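Thursday, July 16, 2020

Our compost is finally cooking and I am so pleased I had to come in and write it down with mud still on my wrists.

You may remember that in March I was moaning about the heap behind the allotment shed. It was cold, it was slimy, it smelt like a drain, and I'd been feeding it faithfully with every potato peeling we produced. Then Chukwuemeka Lawal, who has the plot next to mine, lent me his fork and told me I was starving it of brown stuff. Cardboard! Egg boxes, loo roll tubes, the packing from every parcel, all torn up and mixed through. I've been at it ever since, and yesterday the thermometer in the middle read 40 degrees. I ran over to tell him (he was very polite about it, his gets hotter than that).

We started with a cheap plastic dalek bin and have moved on to two bays made from old pallets, one filling and one resting. Turning day is Sunday. It takes me 33 minutes if I don't stop to look at worms, and I always stop to look at worms.
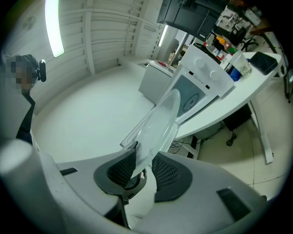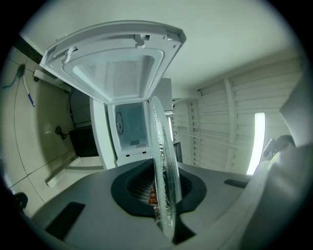
Glass plate and microwave.

The other good news is the swap shelf. Aishwarya Panicker has been running one outside her house on Bako Lane all summer, jam jars mostly, plus plant pots and the odd lampshade, and she's now keeping a list of everything that goes off to a new home instead of into the bin. She got to 80 last week! I took six jars and a colander, and left a bag of wool and a bread tin I never got on with.

I'd love to see one of these on every street. You need something with a roof, a bit of pavement that doesn't block a pushchair, and a note asking people not to leave broken things. Hers says "Clean and working please" in green felt pen and so far everyone has stuck to it, apart from whoever left the single ski boot.

Next job for me is leaf mould. I want four big sacks of leaves by the end of autumn, stacked behind the water butt and left well alone for a year, possibly two. I'm not a patient person but I've seen what Chukwuemeka's looks like, all dark and crumbly, and I want some.

If anyone nearby has cardboard without too much tape on it, please shout. I'll come and fetch it on the bike.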